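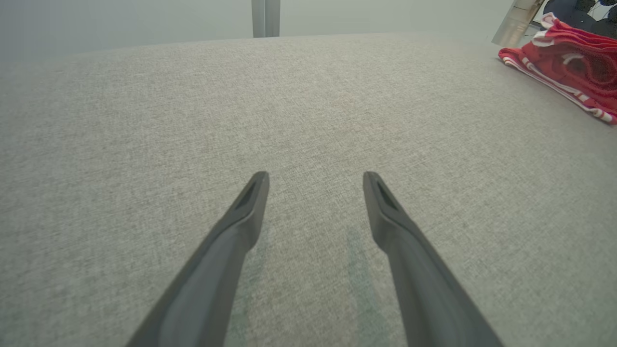 第七章 腕部视觉与软物体抓取的软件结构

在前六章里，我们一直假定物体是刚的。这个假定替我们省下了半本书的篇幅，也让读者得以在仿真里抓起各种各样的方块、圆柱和那只著名的马克杯。从本章起，这份好意到期。衣物、毛巾、床单没有固定的位姿，没有可以查表的三维模型，同一件东西早上和下午可以是两个形状，而你的代码里那个叫 object_pose 的变量仍然端坐在头文件第一屏，等着有人给它赋值。

本章讨论腕部相机参与的抓取软件：图像怎样进来，怎样变成一个可以执行的目标，目标怎样变成关节指令，以及在这条路上哪些环节会悄悄地撒谎。机械部分只在必要时提到。学完本章，读者应当能够读懂一个中等规模抓取系统的模块图，能为柔性物体设计一个抓取目标的表示，并能在系统抓空的时候，知道先打开哪一份日志。

所需的预备知识：第三章的坐标变换，第四章的相机模型，第六章的轨迹插值。第五章可以跳过，多数读者其实已经跳过了。

7.1 从一次抓空说起

我们先看一个案例。它来自克拉伊奇（Krajčí）镇上的一间实验室，那里的小组用双臂平台做衣物整理，上层软件叫 Girudside，规划器叫 Trirno，两者之间靠一层无人愿意署名的适配代码相连。任务很简单：把软垫上的一件衣物夹起来，放进旁边的容器。

系统第一次完整运行时，过程十分优雅。检测模块找到了衣物，给出了置信度很高的分割掩码；目标生成模块在掩码里选了一个点；规划器用很短的时间算出一条无碰撞轨迹；控制器跟踪误差小得可以写进论文。手指在垫子上方合拢，抬起，移到容器上方，张开。日志里每一行都写着“成功”。容器里什么也没有。

值得注意的是，这次运行中没有任何一个模块出错。检测模块负责找到衣物，它找到了。规划器负责到达目标，它到达了。控制器负责合上手指，它合上了，而且合得很紧。整个系统唯一没有安排的，是让某个模块去关心衣物在不在手指之间。小组后来在状态机里翻到一条注释，写于项目早期：“抓取结果检查，以后加。”

我们会在7.6节回到这条注释。先来看正常的流程应当长什么样。

7.2 模块与数据流

一个腕部视觉抓取系统通常可以分为五层：采集、感知、目标生成、规划、控制。各家叫法不同，Girudside 把第三层叫“意图层”，文档里用了整整一页解释这个名字，这里从略。

采集层拿到图像和机械臂的关节状态，给两者打上时间戳。感知层从图像里提取对任务有用的量，例如掩码、深度、边缘、褶皱方向。目标生成层把这些量变成一个或多个候选抓取，每个候选包含手指的位置、朝向、开口宽度和接近方向。规划层为候选寻找可行轨迹。控制层执行轨迹，并根据传感器做小幅修正。

教科书上的箭头总是从左指向右，本书的也是。真实系统里的箭头则有相当一部分往回走：规划失败要通知目标生成换一个候选，控制层发现接触提前发生要通知所有人停下来想一想。初学者常把往回走的箭头留到最后再画，结果它们往往以全局变量的形式出现。

各层之间传什么，比各层内部怎么算更值得花时间。我们建议在写第一行算法之前，先把下面这个消息定下来：

抓取候选
 时间戳：图像曝光中点的时刻
 参考坐标系：名称，不许留空
 手指中心位置：三维向量，单位米
 手指朝向：四元数，标明分量顺序
 开口宽度：单位米
 接近方向：单位向量
 评分：实数，附评分所用模型的版本
 有效期：秒

其中“不许留空”四个字是付过学费的。在克拉伊奇的那套系统里，参考坐标系一度允许留空，留空时适配层默认它是基座坐标系，感知层默认它是相机坐标系。两种默认都写在各自的文档里，都很合理。于是有一个下午，机械臂反复向同一个方向伸去，态度诚恳，那个方向上只有空气。

四元数的分量顺序也请务必写明。实部放在前面还是后面，业界有两派，两派都认为对方是少数。

7.3 腕部相机的视野

把相机装在手腕上有一个明显的好处：它随手移动，手要去哪里，它就看向哪里。相机离物体近，分辨率相对充裕，手臂本身的遮挡也少。它还有一个不那么明显的好处，就是手指通常始终落在画面里，而手指的几何尺寸是已知的。一个总在视野里的已知物体，等于一块免费的标定板。

代价同样来自“随手移动”。固定相机可以标定一次用很久；腕部相机的外参每时每刻都要由关节状态推出来，编码器误差、连杆挠度、手眼标定的残差会一起算进去。相机靠得越近，视野越小，上下文越少。远处看去明明白白的一件衣物，到了近处可能只剩下一片颜色均匀的织物，连哪边是领口都无从说起。

设相机内参矩阵为 K，像素齐次坐标为 p，深度为 z，则该像素在相机坐标系中的三维点为

P_c = z · K^(-1) · p

再经手眼变换 T_hc（相机到手）和正运动学 T_bh（手到基座），得到基座坐标系中的点

P_b = T_bh(q(t)) · T_hc · P_c

注意式中的 q(t)。它是曝光那一刻的关节角，许多程序员会在这里写上“当前关节角”，意思是这行代码运行时的关节角。手臂静止时两者没有区别，所以测试总能通过。手臂一动，误差就等于手的速度乘以延迟，而这段延迟里包括了曝光、传输、解码、推理，以及操作系统当时心情如何。

做一个粗算。手以每秒0.2米的速度平移，从曝光到使用共80毫秒，误差便是16毫米。这个数比许多手指尖的宽度还大，足以让一次漂亮的抓取变成一次漂亮的擦边。解决办法是为关节状态保留一段历史缓冲区，按图像时间戳插值查询。缓冲区不用长，克拉伊奇的小组取了512个样本，理由是这个数看上去像是认真选过的。

以下伪代码给出查询的骨架：

函数 查询手部位姿(时刻 t)
 若 t 早于缓冲区最早样本：返回 错误“过旧”
 若 t 晚于缓冲区最新样本：返回 错误“尚未到达”
 取 t 前后相邻的两个样本 a, b
 令 s = (t - a.时刻) / (b.时刻 - a.时刻)
 q = (1 - s) · a.关节角 + s · b.关节角
 返回 正运动学(q)

若 t 恰好等于某个样本的时刻，直接返回该样本即可，免得除法在边界上闹脾气。两条错误分支请一定保留。“尚未到达”时，正确的做法是等一小会儿再问；直接拿最新样本顶替，则又回到了原来的毛病，只是藏得更深一层。另外，这一切都假定相机和控制器用的是同一个时钟。如果它们来自两台计算机，请先同步时钟，再往下读。

7.4 感知：颜色的诱惑

设想一件颜色鲜艳的衣物放在浅色的垫子上。任何一个上过图像处理课的人，此刻脑中都会浮现出一个阈值。把图像转到色调空间，取一段范围，做一次形态学开运算，找最大连通域，收工。整段程序写完不到一杯茶的时间，在当天的灯光下效果极好。

问题出在第二天的灯光下。浅色织物很乐意接受周围物体的颜色：旁边的衣物会在上面映出淡淡的一片，自动白平衡会随手臂的移动改变主意，镜头边缘还会添一点自己的色偏。于是阈值分割出的“衣物”长出一圈并不存在的边，而目标生成模块恰恰最喜欢边。它会认真地选中那圈影子里的一点，规划器会认真地把手送过去。

鲜艳的衣物也未必只有一种颜色。条纹、镶边、网眼面料，都会让最大连通域在某个角度下变成两块次大的连通域。白色的镶边尤其麻烦，因为它和浅色的垫子在阈值眼里是一家人，而衣物的真正边缘往往就在镶边外侧。按颜色得到的边缘因此会稳定地往里偏一条镶边的宽度，稳定到有人给它加了一个常数补偿。请不要学习这种做法。

比较稳妥的路线是用学习得到的分割模型，再以几何量复核。Karoveo 公司随其相机套件附带的分割工具就属于这一类，克拉伊奇的小组在它的基础上用自己的数据做了微调，训练集共有2,629帧，全部由腕部相机采集。数据量在今天看来相当朴素，但它有一个优点：采集时的手指姿态、视距和照明与实际运行时一致。相比之下，小组早先从网上收集的图片里，衣物大多平整地铺着，光线柔和，角度讨人喜欢，和机器人每天面对的东西只有名称相同。

几何复核不必复杂。对每一个候选区域，至少可以问三个问题：该区域相对支撑面有没有高度；边界处深度是否不连续；沿边界法向移动一小段，纹理统计量是否改变。颜色渗出来的影子没有高度，第一问就会露馅。薄而平的单层布料高度也很小，这时要靠第三问，垫面织物与衣物的纹理通常有差别。三问都答不上来的区域，宜降低评分，交给下一次观察去处理。

还有一件事关于手指。手指既然常驻画面，分割模型就必须知道它们是手指。若训练数据里没有标注这一类，模型会把它们归入“背景”或者“物体”，视当天的权重而定。归入物体的后果比较有戏剧性：系统会试图抓住自己的手指。简单的处理是按夹爪开度预先渲染一张手指掩码，从感知结果里扣除。渲染用的几何模型应与实物相符；指尖上若有槽或凹口，模型里也该有，否则槽口处会漏出一小块不属于任何人的像素，足够生成一个评分不低的候选。

7.5 目标生成：没有位姿的抓取

刚体抓取的传统做法是先估计物体位姿，再从抓取库里取出相对于物体的抓取姿态。对于衣物，第一步就不成立。即使我们愿意用上百个顶点描述它的形状，手指一碰，这些顶点也就作废了。

因此本章采用局部表示：不问整件衣物处于什么状态，只问某一小块局部适不适合夹。常用的局部结构有两种。一种是褶脊，即布料隆起形成的长条，两指跨在脊的两侧合拢；另一种是自由边，即衣物的边缘或折叠处，一指在上、一指在下插入。前者容易夹住，但夹起的位置随机；后者对后续展开有利，但下指必须挤进布料和支撑面之间，稍低一点就会把垫子也请进来。

支撑面是软的，这一点值得单独说。桌面是硬的，手指碰到桌面，力信号立刻抬头，控制器立刻知道。软垫则会礼貌地退让，手指可以往下压一段距离而力信号几乎没有起色。软垫的表面往往还有弧度，越靠近边缘越往下弯，把它当成一张平面去拟合，中间准了，边上就悬空。克拉伊奇那次抓空，事后分析就有这部分原因：平面是用画面中部的点拟合的，目标点在靠近角落的地方，差的那一点高度恰好够手指在布料上方体面地合拢。

改进方法是局部拟合。取目标点周围一个小邻域，去掉衣物掩码内的点，用剩下的点拟合二次曲面：

z = a + b·x + c·y + d·x² + e·x·y + f·y²

再在目标点处求值，作为支撑高度的估计。注意这里是外推还是内插，取决于目标点周围可见垫面的分布。若衣物盖住了大半边，只剩一侧有垫面，二次项就会放开手脚自由发挥，得到一个数学上无懈可击、物理上高出几厘米的垫子。此时应对二次项加正则，或者退回平面并放宽高度的不确定度。

接下来给候选打分。一个够用的形式是

S = w1·S_结构 + w2·S_间隙 + w3·S_可达 - w4·σ_高度

S_结构衡量局部结构的明显程度，S_间隙衡量手指下落处是否有空，S_可达来自规划层的快速预检，σ_高度是支撑高度的标准差。四个权重可以由数据学习，也可以手调。手调的话请把每次改动记下来。克拉伊奇的小组曾有两周时间共用一个配置文件，每个人都在夜里把权重调到自己满意，第二天早上再对别人的实验结果感到惊讶。

旁边若有金属件、立杆或者线缆，S_间隙应当把它们算进去，而这恰恰是腕部深度的弱项。反光的金属表面常常给不出可靠深度，细线缆则干脆从深度图里消失。空白像素在许多实现中等同于“没有障碍”，这种乐观不应出现在安全相关的代码里。缺失深度应标为未知，未知区域对手指下落按占据处理，对远处的接近段可以按较低代价处理。这样做会让系统变得保守一些，偶尔对着一件显然可以抓的衣物犹豫不决。犹豫可以调参，被扯断的线只能换。

7.6 规划、执行与事后检查

有了候选，规划层要做的事在第六章已经讲过大半。柔性物体带来的变化主要在接近段。自由空间里的大段运动可以离线求解，最后一小段则应当留给闭环。Trirno 的做法是把轨迹切成2段：第一段走到预抓取位姿，按常规规划；第二段沿接近方向直线推进，允许控制层在每个周期内修正横向偏差和停止高度。

停止条件宜有多个，并且取“先到先停”。常用的有：到达目标高度；腕部力超过阈值；手指电流异常；视觉上目标结构已进入两指之间。前面说过软垫会让力信号迟钝，所以对软支撑面，宜看力对位移的斜率，单看绝对值反应太慢。斜率对噪声敏感，需要滤波，滤波又带来延迟，延迟又要求降低推进速度。工程上的许多慢动作都是这样一层一层慢下来的，演示视频通常会加速播放。

控制周期与视觉周期的差异也要在这里处理。设控制器以400赫兹运行，相机以每秒30帧运行，则两帧图像之间控制器要独自走十几步。它手里的视觉目标是旧的，应按7.3节的方法换算到基座坐标系后保存，在新图像到来之前一直引用这个固定点，而不要引用“相机前方若干毫米”。后一种写法会得到一个永远在前方若干毫米的目标，手便会一路追下去，直到被某个停止条件拦住，或者没有被拦住。

现在回到那条注释。抓取结果检查至少应发生两次：手指合拢后一次，抬起后一次。合拢后可查的是开口宽度。夹住刚体时，手指会停在一个大于零的宽度上；夹住单层薄布时，宽度与完全合拢几乎没有差别，编码器的分辨率未必分得出来。所以对薄布，宽度检查只能确认“夹住了厚的东西”，不能否定“夹住了薄的东西”。

抬起后的检查更可靠。腕部相机随手上升，垫面会在视野里远离，夹住的布料则随手指一起走，在画面中的位置大致不变。比较抬起前后两帧在指尖附近的区域，若该处的纹理跟着手指走，可以判为夹住；若跟着垫面走，可以判为抓空。实现时只需在指尖附近取一小块窗口，计算光流，再与由运动学预测的两种光流分别比较残差：

r_手 = ‖u - u_随手‖
r_面 = ‖u - u_随面‖

残差较小的一方胜出。若两者相近，返回“不确定”，让状态机停在原地再抬高一点重看。很多人不喜欢第三种返回值，认为它让接口变得不干净。把它删掉以后，接口确实干净了，“不确定”会改以“成功”的面貌出现。

还剩一种情形：手指夹住的是垫面的织物。此时布料跟着手指走，垫面局部也跟着手指走，腕部力明显偏大，而衣物安然无恙地躺在旁边。光流检查会给出“夹住”的结论，从字面上讲也没有错。应在检查中加入对夹持物类别的复核，并对抬起过程中的力设上限。触发上限后先松开手指，再上升；顺序颠倒会得到相当戏剧化的效果，家具的主人一般不欣赏。

7.7 日志与复现

在进入具体算法之前，最后谈一谈日志。抓取失败的原因分散在五层里，等你走到屏幕前，现场早已变了样，布料尤其不会恢复原状等人参观。所以每一次尝试都应自动存下完整的输入：原始图像、关节历史、各层消息、所有配置的版本，以及随机数种子。最后一项最常被忘掉，随后“昨天还好好的”就成了组会上出现频率最高的一句话。

存下的记录应能离线重放，即把采集层替换为文件读取，其余各层原样运行，得到与当时相同的候选。若重放结果不同，先不要去改算法，先查是哪一层偷看了墙上的时钟。直接调用系统时间的代码在重放时会拿到今天的时刻，去查当天的缓冲区，得到“尚未到达”；若有人当初嫌那条错误分支碍事而删掉了它，则会得到一个数值正常、含义全无的位姿。

磁盘占用是反对完整记录的主要理由。折中的办法是维持一个循环缓存，平时覆盖，仅在检查结果为“抓空”或“不确定”时落盘，并按一定比例抽存成功的尝试。成功的那部分也要看。克拉伊奇的系统在修好检查模块之后，成功率曲线当晚掉了一大截，有人提议回滚。其实机器人的表现与前一天相同，变的只是日志终于开始往容器里看一眼。

下一节从手眼标定的残差分析开始，推导7.3节中各项误差如何传到指尖。推导里会用到第三章的伴随变换，请读者把那几页先找出来，夹个书签。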